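# How to keep a pressing line in a small football team

Many amateur teams want to press high, but after ten minutes the players are tired and the middle is open. I coach the second team of Moterden, and I write down how we teach it. It is a simple method and you need only 18 cones and one half of the pitch.

## Step 1: Mark the rows

Put the cones in three rows across the pitch, with five metres between one row and the next. Each row is for one line of players: forwards, midfielders, defenders. Do not put the cones of the second row directly behind those of the first. Move them half a step to the side, so that every cone looks through a gap.

## Step 2: Walk before you run

Let the players walk. The coach carries the ball slowly from left to right, and all three rows move with him. If one player stays behind, stop and begin again. We do this for a whole quarter of an hour in the first week, and the young ones complain.

## Step 3: Choose the signal

A team must start the press together. Our signal is a back pass to the goalkeeper. Omprakash Kandpal, our captain, shouts one short word and the nearest forward goes. The second forward closes the pass to the side, he does not run to the ball.

## Step 4: Play with a limit

Now play a small match. The defending side has eight seconds to win the ball. If they do not win it, everybody goes back to his row. Against Flistport last November we forgot this rule and conceded twice before the 39th minute.
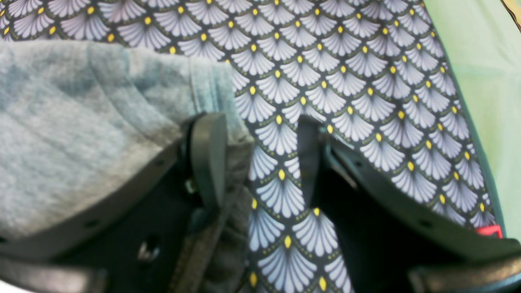
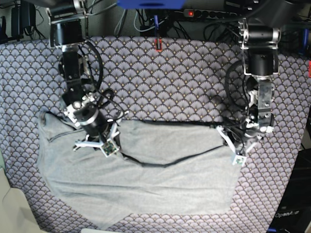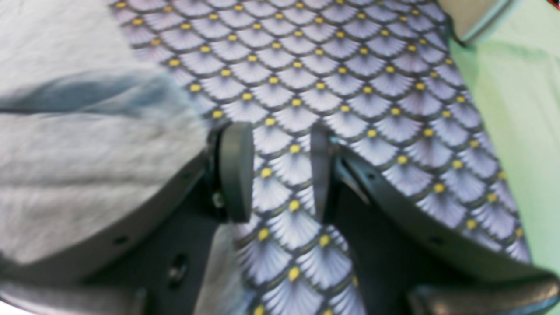
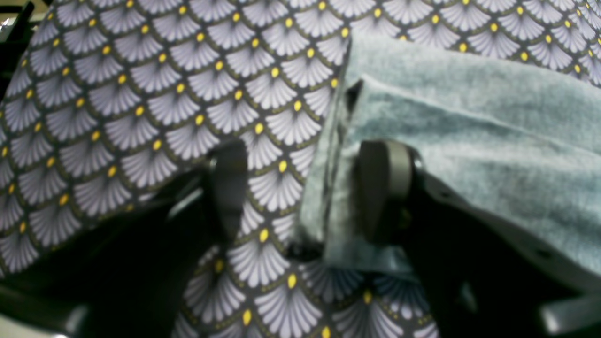 ## Step 5: Check the distances

After the match, stop the players where they are and look at the shape from the side. The usual mistake is that the rows become flat and one long pass goes through all of them. I tell the players to think of the fans printed on the patterned cloth, where the rows overlap and one row covers the joins of the next. When a midfielder goes forward, the man beside him comes a little inside, and the defender behind moves up two steps. Repeat the small match with the corrected distances, and change the captain's side after each goal.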